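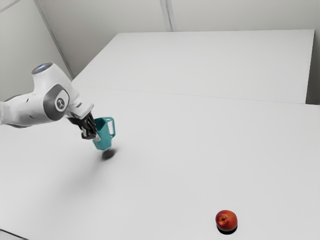
So you've got your policy trained in sim and you want to know if it can really grasp, or if it just memorized where things sit. My favorite check takes one evening!

First, pick a single target and a single distractor. I use a mug and an apple. Shuffle both start poses, and keep them well apart for the first batch (crowding comes later, trust me).

Run 30 episodes with a fixed seed list and save the list. I lost mine in February and had to redo everything, ugh.

Score a lift only if the mug stays off the table for 2 seconds. Periklis Pappas talked me into that rule, and my Samus numbers dropped by 20 points overnight. Painful, but fair.

Then swap the target to the apple and run the same seeds again. If the arm still heads for the mug, your goal input isn't getting through, so go check that before you retrain anything.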